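Home Datasets Docs Blog Contact

# Oltesham Rainfall Records: data card

Digitized daily rainfall from the Oltesham gauges, with station notes and quality flags. Readings were copied from paper ledgers and checked against the monthly totals. 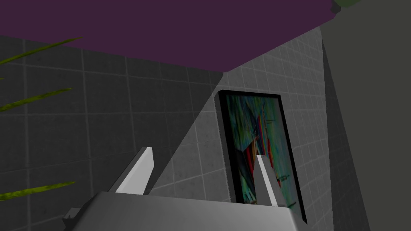 Skarness Data Group

Last revised September 2, 2022

## Contents

- `daily.csv` – one row per station per day
- `stations.csv` – name, elevation, gauge type
- `flags.csv` – quality codes and the rule that set each one

The set covers 12 stations over 20 years. Rainfall is in millimeters. Trace amounts are stored as 0.0 with flag T, and missing days are left blank. Do not read blanks as zero.

## Collection

Gauges were read each morning, and the total is assigned to the day before. The Rilon station used the calendar day of the reading until its gauge was replaced one October. Those rows have been shifted to match the rest; the original dates are kept in `date_raw`.
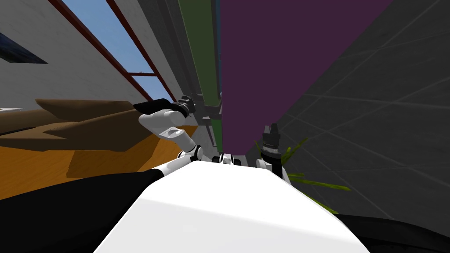
White body, left arm with black gripper

## Quality control

Each ledger page was keyed twice. Where the two versions differed, the page was read a third time and the row marked K. Monthly sums that miss the ledger total by more than 2 mm carry flag M. Outliers are flagged, never removed.

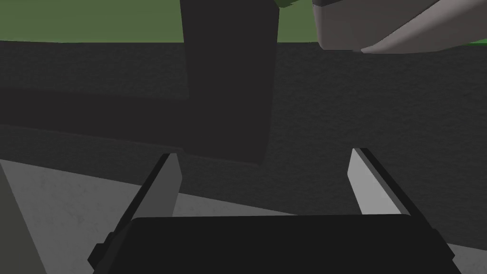
Can the daily values be summed to hourly or storm totals?

Storm totals are possible when an event spans full gauge days. Hourly values cannot be recovered from this set.

## Known gaps

Snowfall was melted and measured at only three stations. Winter totals elsewhere are likely low. The Wu correction for wind loss has not been applied.
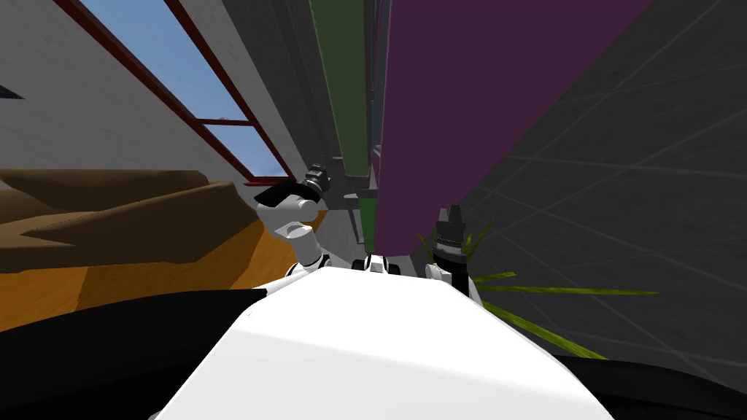 Two white arms and purple panel

## Versions

Version 3 adds `date_raw` and fixes swapped elevations in `stations.csv`. Column order is unchanged from version 2.

12 shares 3 comments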